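Report of a Visit to the Leddale Record Pressing Works

June 15, 2020 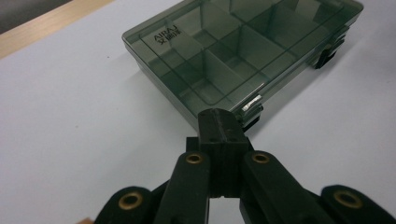
Compartment box with tinted lid, marked AIRAJ.

Members of the Vullbridge Recorded Music Society were received at the Leddale pressing works for an afternoon visit arranged at the invitation of the management. Numbers were kept low and the party was divided into 2 groups, which followed the same route in opposite directions. The society is grateful to the works for opening its doors at a busy time of year.

The works occupies a former dye house beside the canal. It presses vinyl records for small labels, most of them issuing rock, folk and jazz, and it also handles sleeves and packing for customers who ask for them. The usual order is modest. On the day of the visit the main press was running a job of 838 copies for Dantas, a label known to several members for its reissues of progressive rock.

The tour began in the cutting room, where a master disc is cut from the tape or digital file supplied by the band. Our guide explained that a side lasting much over twenty minutes must be cut at a lower level, and that many disputes with customers begin at this point. Bands who have recorded a long closing track are often asked to move it or to accept a quieter side. Members were played the same passage at two levels and the difference was plain, particularly in the drums.

Plating is carried out in a separate building, which could be viewed only through a window. The discs are silvered, placed in the tanks and left until the metal has built up to the required thickness. The stampers made from them wear with use, and the works replaces them well before any fault can be heard.

The press hall was the part of the visit most members had come for. It is warm and noisy, and ear protection was issued at the door. A measured lump of vinyl is placed between the labels, the press closes, and the record is trimmed and set on a spindle to cool. Coloured vinyl is now ordered nearly as often as black. Staff were frank in their view that black gives the fewest problems.

In the listening room, test pressings are played in full before an order is released. We heard one side of the forthcoming album by Laka, a four-piece whose first record was reviewed favourably in our newsletter. The new material is slower and heavier, with organ well forward, and the second song drew warm comment. The album is due for release in August. One fault was noted during playback - a faint tick near the end of the side - and the copy was put aside for inspection.

Tea was served in the canteen, followed by questions. Several concerned price. The smallest order accepted is 119 copies, and a label wishing to press so few must expect to pay considerably more for each one. Asked about waiting times, the management replied that a new customer should allow 60 working days from approval of the test pressing.

Members who wish to borrow the printed guide to the works may apply to the society's library at Vullbridge. A second visit will be offered if there is enough demand, and those unable to attend on this occasion will be given first choice of places.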